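## 4. Clearing and Sorting the Work Surface

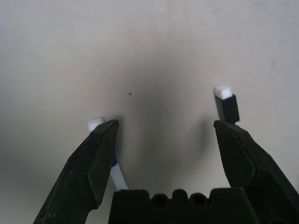 *Fig. 4. Small parts on the pale gray surface: a white cube and a white rod with a dark blue band.*

The Zuvum sorting set comes with a card that promises a clear table in one pass. We have tried it at the Rusville and Vunanville sites and would plan on two.

1. Wipe the surface and let it dry. The card says a dry cloth will do. It leaves dust, so use a damp one.
2. Pick out the white pieces first. They are hard to see against pale gray, and a small cube is easy to miss when something taller stands in front of it.
3. Lay rods flat, all pointing the same way. If a rod has a colored band, keep the band facing up so you can match it to the parts list.
4. Stand upright pieces at the back, away from your sleeve.
5. Check each piece against the list before you put it in a tray. Do not go by the picture on the lid.

> **Note:** The full list runs to 170 entries. The tray labels stop at 34. Szewczyk sells extra labels as part 1039, but masking tape and a pen work just as well.

> **Caution:** Small cubes and rods are a choking hazard. Keep the trays closed around children, and don't trust the "child-safe" latch. Ours popped open when the tray was tipped.

6. Look over the surface once more from a low angle, with the light coming from the side.
7. Close the trays and write the date on the lid.

If a piece is missing, see page 29 before ordering a new one. Replacement rods are sold only in full packs.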